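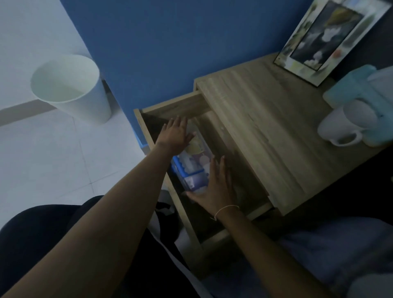 Both hands on the box, drawer pulled out: one flat at the top, one cupped low on the near side.

Home | Kitchen | Storage | Workshop | Tests

Clear boxes in drawers: what the Planater grip trials mean for your nightstand

Planater is a small project that teaches a two-armed robot to tidy furniture from recordings of people doing the same job. The July write-up compares two ways of handling a plastic box inside a drawer. Much of it concerns training, but the handling results apply to anyone with a deep drawer and a box that nearly fills it.

The method

People were recorded from head height while they moved clear storage boxes in bedroom drawers. Each recording was labeled by where the hands made contact. The robot was then trained on 60 recordings of one-handed lifts and, separately, on 60 recordings in which one hand steadied the top and the other held the lower part. Each version made 40 attempts in the same test drawer, with the same box and the same load.

The result

The one-handed version finished 24 attempts without tipping the box or catching the drawer front. The two-handed version failed 2 times out of 40. Most one-handed failures came early in the lift, when the far end of the box stayed down and the contents slid toward it. Swapping in a box from Stotgate with stiffer walls did not change the order of the results.

Applied at home

Pull the drawer out as far as it will safely go before touching the box. Spread one hand on top, fingers apart. Cup the other around the lower part of the near side. Raise the near side a little, then level the box before bringing it over the drawer front.

Keep tall items such as tubes upright and away from the far end. Packets can lie flat between them. If the box has a ridged lid rim, as some of the Tikov ones do, check that it clears the drawer side — a notched edge catches more easily than a smooth one.

Sit down for a low drawer. The recordings made from a seated position had fewer pauses, though the write-up does not test this separately.

The trials used one drawer depth only. The Peixoto drawer units we keep in the workshop are shallower, and one hand is enough for those.

24 shares | 2 comments

We use cookies to remember your settings. Accept | Manage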